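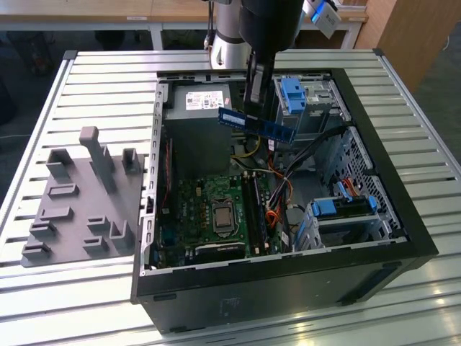

Robot Arm Club at Sterkgate: your questions, my answers

I get the same emails every fall, so I finally typed up my replies. If yours isn't covered, come find me in the lab on Tuesday. I'm the one with the coffee.

What does the club do all year?

We teach a robot arm to take apart and put together desktop computers. The build is called Hirkard (it was named before I took over, and I've heard four different stories about why). In the fall we work on single moves, like picking up a memory stick or setting it in a holder. In the spring we string the moves together and take the whole thing to the Carnutum Challenge, which is a student contest for assembly robots.

Do I need to know how to code?

Nope! About half of last year's new members had never written a line. You'll pick some up, and there's plenty to do in the meantime — designing fixtures, 3D printing, keeping the run log, sorting screws. So many screws.

Do I need to know what's inside a computer?

Also no, but you will by Thanksgiving. Everybody spends their first two meetings taking a tower apart by hand and putting it back together. You really can't tell an arm how to seat a memory stick until you've done it wrong yourself a few times.

Why memory sticks and not something easier?

We did start with something easier. The first job is foam blocks, and people get bored of foam blocks in a week. A memory stick is a great second job because it's light, it has a notch so it only goes in one way, and it needs a firm straight push at the end. If the arm comes in tilted it won't seat, so you learn a lot about angles whether you wanted to or not.

What does the arm have to deal with in there?

More than people expect. The slots are close together, and there are wires everywhere. New members always plan a path for the part and forget that the fingers take up room too.
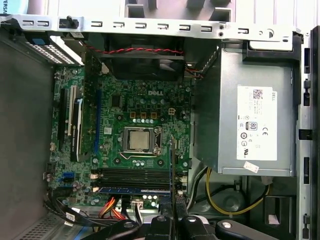

Over the board, with the processor uncovered and the gripper down by the memory slots.

Our rule is that you draw the path on paper first, fingers included, and somebody else on your team has to sign it before you run it. Yes, even if you're a senior. Yes, even if it's a tiny change.

Where do the computers come from?

They're old office machines. Pearce, the recycling place across the river, lets us have towers they'd otherwise strip for metal. We had 22 of them at last count. Please don't bring me your family's old computer without asking first, I have no shelf space left and my principal has noticed.

Is it safe?

Yes, if you follow the rules. The towers are unplugged the whole time, and the power cords live in a locked drawer. Safety glasses on, long hair tied back, hands out of the work area whenever the arm is live. One person on each team holds the stop button and does nothing else — no phone, no snacks, no helping. And we never, ever open a power supply. That's an instant trip home.

How big are the teams?

We cap the club at 30 students and split into teams of four or five. You can ask for one friend. I'll try!

How does the contest work?

Each team gets nine minutes at the table and a list of jobs from the judges. You score for every part that ends up where it belongs, and you lose points if a person has to step in. Last spring our best team got through most of the list and then spent their final minute stuck on one latch. They were back in the lab the next week wanting to fix it, so I'd call that a good year.

What does it cost?

Dues are whatever your family can manage, including zero. We raise roughly $3000 a year with the fall book sale and the pancake breakfast, and it mostly goes to travel, filament and new finger pads. Those pads wear out fast.

Can I miss meetings for a sport?

Sure, just tell your team ahead of time. In April I get pickier, with the contest coming up and everybody needing table time.

Can I bring my little brother?

To the open house, yes please. To regular meetings, sorry, no.

How do I sign up?

Forms are in the tray outside the lab. Get one signed at home and drop it in my mailbox in the main office before the second meeting.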